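Session 4 notes: Can a machine put the groceries away yet?
Nkechi Yusuf, Apr 30, 2021

OK, picking up where we left off on chores. Somebody asked me last week if we're close to a robot that unpacks the shopping, and I said "sort of," so let me earn that answer a bit!

1. Why picking is the hard part

Moving an arm from A to B is old news. Shop floors have had that for decades (same part, same spot, same grip, all day long). Produce is different. A sweet potato is curved, an orange wants to roll, and anything leafy bends when you squeeze it. The arm has to choose where to grab, and a bad choice shows up three seconds later when the thing slips.

2. Some numbers to argue with

For the Stutwood exercise we'll use a log of 1333 pick attempts. Before you open it, write down what success rate you'd accept in your own kitchen. Most people say 80 percent, then I ask how they feel about every fifth egg. Also split the log by item! One overall score hides a lot, and the leafy stuff is where I'd look first.

3. Letting go counts too

We always talk about grasping, but I think the release deserves half the lecture (Blair Cairns disagrees with me, ask him why). The fingers need room to open, and in a basket there's a rim in the way. With the bok choy and the wicker basket, look at where the fingers are relative to the rim and to the orange next door:

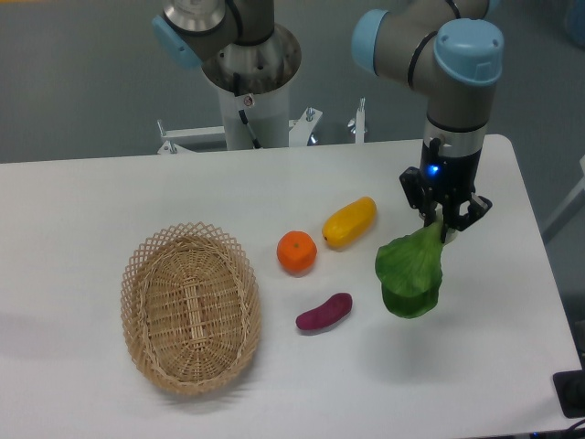
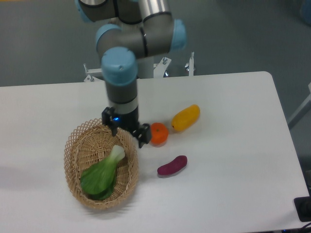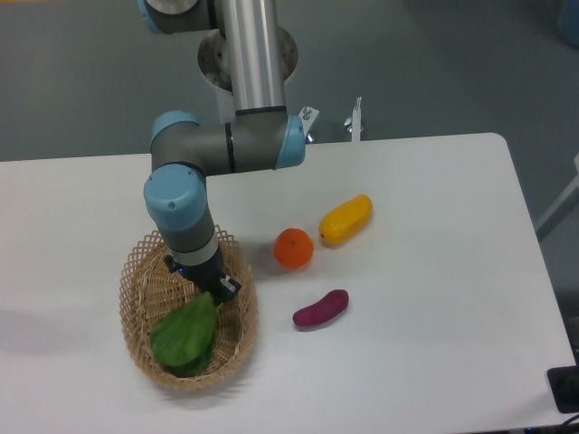
4. So, yet or not yet?

My take: for one table, a handful of known items and a basket in plain view, I'd say yes, with somebody nearby. For your actual pantry, with a torn bag and a cat, no. I'd love to be wrong by August.

For next time, read the Verholm handout up to page 12 and bring one chore you think is easy. We'll try to break it into steps, and I bet you'll get stuck on step two (I did, with folding a dish towel).

Related notes
Session 3: Why towels are harder than boxes
Session 5: Shelves, drawers and doors
Reading list, with comments by Funmilayo Osagie

This site uses cookies to remember your settings. Accept / Manage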